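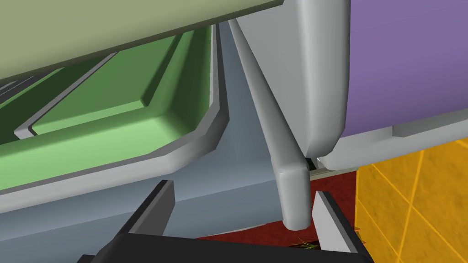 Ladan Amini would have kept the kitchens plain. She told her colleague so in February, when the first batch of rendered rooms came back with red walls and yellow floors, and Haruna Kaneko still brings up the argument when she is asked how the household project at Reltenstead got its present form.

"Ladan's point was that we were making the problem harder before we had solved the easy one," Kaneko says. "She wanted white walls, gray counters, one kind of handle. I wanted the arm to see a different room every time. We tried both, so at least we know now."

The project is called Limwood. It trains a two-armed robot in simulation to do kitchen jobs, mostly opening and closing the doors, drawers and lids of appliances. Before each run the software picks new colors and surface textures, moves the furniture, and places the robot somewhere it has not started from before. Kaneko wrote most of that part. Amini looks after the controller, which takes what the cameras see and decides how the arms and grippers move.

The comparison they ran was simple. One controller was trained in 2 rooms whose colors never changed. The other was trained in 1231 rooms, all different. Both got the same amount of computer time. Then both were tested in 50 rooms that neither had seen.

"The one from the fixed rooms was better at home," Kaneko says. "Put it back in its own kitchen and it was quick and neat. Put it in a new one and it went for the wrong thing. It had learned that the handle was the pale part, and in the new room the pale part was the trim on a cabinet."

The controller trained on many rooms was slower everywhere, and it spent longer in front of a door before it reached. In the test rooms it finished far more of its tasks. Kaneko doesn't want to give the exact rates until the second set of tests is done, because some of the runs had to be thrown out. A fault in the contact settings let the fingers sink a little way into the handles, so a grip that should have slipped was scored as good.

"We found that by watching the playback," she says. "The scores looked fine. Ladan sat down and went through runs one after another, and she saw the fingertips going into the handle."

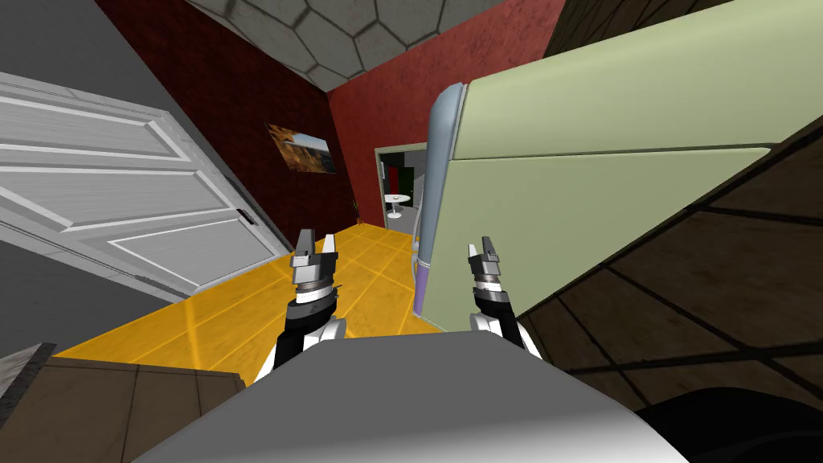
The starting position matters more than she had expected. In the early version the robot always began square to the appliance, at arm's length, and the controller came to depend on it. Now it can begin close up or off to one side, with an open door nearby or another room in view past the one it is working in. Kaneko says this change did more for the results than the colors did, although the colors took her most of a winter.

"If you turn the base by 20 degrees, everything the camera sees moves," she says. "A person doesn't notice. The old controller noticed very much."

She is less sure about the wrist cameras. When the gripper gets near a handle, the fingers hide a good part of it, and the view from the wrist is mostly large flat patches of color with few edges to go by. Amini has tried giving the controller a short memory of the views from farther back. It helped with drawers and made no difference with lids. Neither of them can explain that yet.

None of this has been tried on a real kitchen for longer than an afternoon. The physical robot is at Fundau, where it shares floor space with two other groups, and the handles there all come from the same supplier. Kaneko has asked for a mixed set to be fitted. Her request went in with the renewal of the Ghasemi grant, which pays for the machine time.

"I would like a bad handle," she says. "Something loose, or a round one. In simulation I can make a handle any shape, but it's always firmly attached. I haven't written the loose screw yet."

The next tests start when the contact settings have been checked again. Amini is doing the checking and has asked for the fixed-room controller to be run again alongside the other one, with the same corrected settings. Kaneko agreed to that, and the machine time is booked.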